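Features > Trade and Materials > Interviews

Grading the white: Mererid Price on how the Oston cup standard is kept

March 2023
By Rebecca Sorrentino

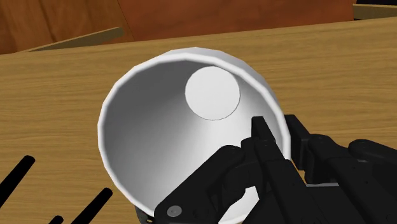 What does a glaze grader check first on a plain white cup? The rim, according to Mererid Price, because glaze thins on any edge during firing and a thin rim is where crazing usually starts.

Price has graded tableware at the Warkby works for 6 years. Her section receives fired ware from the Oston kilns and sorts it against a written standard known in the building as the Index. The Index runs to 34 pages, most of them on glaze.

"People assume it's a document on color," she said. "Color takes up two pages. The rest is thickness, fit and surface."

Fit is the term for how closely the glaze and the clay body shrink together as they cool. If the glaze shrinks more than the body, it ends up in tension and cracks in a fine net. If it shrinks much less, it is squeezed and may flake from edges and handles. Price prefers slight compression. A glaze in that condition adds some strength to the ware, she said, and the margin is wide enough to absorb small changes in the clay.

The works changed its clay supplier in December, moving to Pietrzak. The new body fires a little whiter and holds more silica. Price asked for a trial of 200 cups before any change to the glaze recipe.

"We ran them on the old glaze, at the old schedule, and changed nothing else," she said. "If you move two settings you learn very little about either."

Each trial cup was heated in an oven, dropped into cold water, dried and stained with ink. The ink settles in any crack and makes it visible under a lamp. The cups then went back to the shelf and were inspected again later, as crazing can be delayed by weeks when moisture slowly swells a porous body.

Asked for the result, Price turned to her log. Entry 618 records the last of the trial ware. The old glaze was kept, with a longer hold at top temperature to close up pinholes near the foot.

She is less settled on whiteness. The meter gives a repeatable number, but buyers compare cups side by side under shop lighting, where a faint blue cast reads as cleaner than a faint yellow one. The current Index has one tolerance for both directions. Price wants it split in the next revision.

"The yellow limit should be tighter," she said. "I've written the paragraph. It needs a second grader to test it against real ware, and we're short of one until the summer."

Contact the editors | Copyright Trade and Materials | Back to top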